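3.2 Counter seating and the length of the meal

We visited Hotora six times in November, always the early seating, always the counter. Tables were left out on purpose. The counter is where the chef sets the pace and where the diner can be seen to accept it or not, so it is the better place to look at what we called deference in Section 2. Notes were written up the same night, by Troncoso for the first visits and by Penner after that.

The omakase ran long. Longest sitting went well past the posted end time, and the second seating was already standing by the door. No complaint from either side. Compare Zou, where the kitchen sends two dishes together when it falls behind and the regulars read this as a slight (Lachance, interview notes). At Hotora a slow night was taken as a good night. One diner told us she came for the waiting as much as the fish, another said he would not come back if they ever speeded it up.

Ordering off the set menu happened, but rarely and nearly always at the end. Extra pieces were asked for in a lowered voice. The chef answered in the same voice. We do not want to make to much of this, it may simply be a small room with hard walls, but it was consistent enough that Penner began marking it in the margin of the notes.

3.3 What regulars carry

A side question, added late at the suggestion of a reader of the first draft. Do people who eat at the counter often prepare for it differently? We asked every regular who agreed to a longer interview. Some skip lunch. Several avoid coffee from noon. Scent came up without prompting – no perfume, no strong soap – and was described as manners toward the neighbor more than toward the chef. Brushing beforehand divided the group: mint was said to ruin the first white fish, and those who did brush did it early in the afternoon (Figure 2).

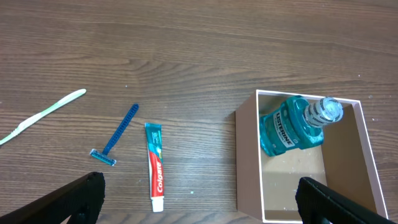 Figure 2. Toothbrush and toothpaste on a wooden tabletop.

3.4 Price and the star question

Hotora lost its place in the Skernirell guide the year before our visits. The price did not move. It stood at 90 dollars for the short course, drinks not included, and the same at both seatings. Kennedy had expected the regulars to bring up the guide early in the interviews and to defend the restaurant against it. Mostly they did not. Where it came up it was brought up by first-time guests, usually as a worry about whether they had booked the right place.

Vikico, the comparison case, kept its listing and raised its price twice in the same period. Its guests talk about the guide constantly. Marwat reads this as a matter of who is being persuaded, and we follow him in part, though the Vikico sample is thin and skews toward visitors staying in nearby hotels. Lunch guests there were not interviewed at all, a gap we come back to in Section 5.

Rice was the exception. At both places, and with both kinds of guest, talk about value turned to the rice sooner or later – its temperature, the vinegar, wether it held together in the hand. Fish was praised. Rice was argued over.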